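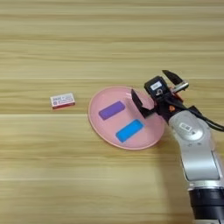
Toy Corner: The Foam Blocks Are Back on Plates

Families who use the Garnbridge toy library will know that the foam blocks have never once been borrowed for building. They are cake. They are sometimes fish. On Saturday mornings they are toast, served on a pink plate by a person of three who will stand there until you eat it.

We gave up fighting this in July and moved the blocks out of Construction and into Kitchen, where they now go out with the pretend plates. Loans went up at once. The blocks themselves come back with the occasional bite taken out of a corner, so if yours is a household that commits to the part, please check them over before you return the set. Purple seems to be the favorite flavor – we have replaced more of those than any other color.

A few requests. Wash blocks in warm soapy water, squeeze, and leave them out overnight. Don't put them in the dryer (you know who you are, and so does your dryer). Small boxes from your own cupboards make excellent groceries, but please take them out of the bag before it comes back to us, and keep anything that once held medicine out of the game altogether.

Nassoro Gachanja has the spare sets behind the desk on Halliday Street. Bring your card, and if a child at the next table offers you a slice of something blue, say thank you and ask for the recipe.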